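May 15, 2021

Up before the alarm. Coffee, toast, then the laundry that has been waiting in the hall. I ran two loads and had both back upstairs before lunch.

I do my folding on the bed now. The table downstairs is too narrow for shirts and I end up doing every sleeve twice. The bed is the right height if I stand on the long side, and the quilt with the 福 characters all over it is thick enough that things don't slide. I made the bed first, pillows up at the headboard, the HAPPY one in front of the pink one.

T-shirts took the longest. I lay each one face up, pull the collar straight, smooth down to the hem, then bring the sides in. The white one with the teal collar and sleeves never wants to lie square. I have tried it face down too and it makes no difference. It goes in the drawer as it is.

Marin Dimitriou called in the middle of it about the shelf brackets. He wants 4, the store had 3, and the next delivery is not for a week. I said I could wait. The closet has been like this since January.

After that, towels, then socks. One gray sock left over, same as last time. I put it in the top drawer. Gave the winter sweaters another look and moved five of them into the bag for the thrift store. The rest can stay until the shelf is up.

Spent $171 on the car in the afternoon, mostly the battery. Soup for dinner. Rain started while I was washing the pot, so the sheets will have to go out tomorrow if it clears.

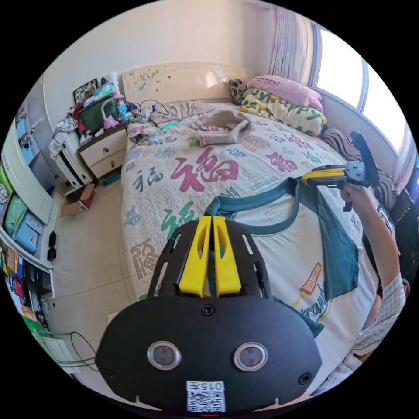

Should a T-shirt be folded face up or face down?

Face down if you want the front print showing when you finish. Face up works just as well for plain shirts, or if you don't mind the print ending up on the inside.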